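The Table-Clearing Club of Murnlow

If you walk into the back room of the Murnlow library after school lets out, you will want to step carefully, for there are extension cords everywhere and usually a backpack or two in the doorway. The robotics club has met here since February, and its 14 members have spent nearly all of that time teaching one arm to clear a table.

It sounds like a small thing, and Jaqueline Xolalpa, the retired shop teacher who got the club going, will happily tell you that she thought so too! The arm goes by Trivska (the younger kids named it, and they won't say where the name came from). The parts came to 812 dollars, most of it raised at two bake sales and a very long car wash.

Nikau Quinlan, who is sixteen and does most of the driving, likes to practice with whatever turns up, the shinier and more awkward the better. "Blocks are easy," he told me. "Blocks want to be picked up." His teammate Themis Antoniadis keeps the notebook, which has passed 80 pages and has a good deal of pencil in the margins about when to slow down near an edge.

I sat with them through most of an afternoon, and I'll admit I held my breath every time the two black fingers came in, pinched together, toward the yellow rim of something glossy and green on the brown wood.
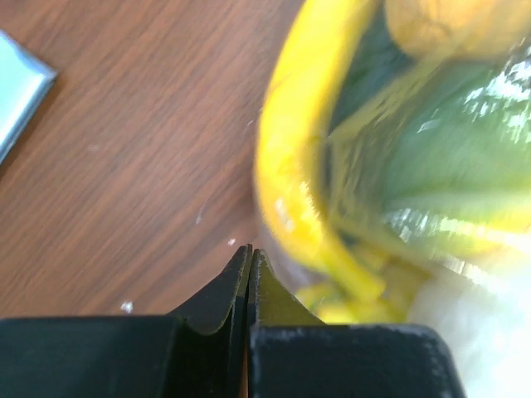 Getting Ready for the Gavalas Cup

The club's first contest is the Gavalas Cup, where each team gets one table and no second tries. Markos Raptis has offered his van for the trip, and Themis is already making a packing list.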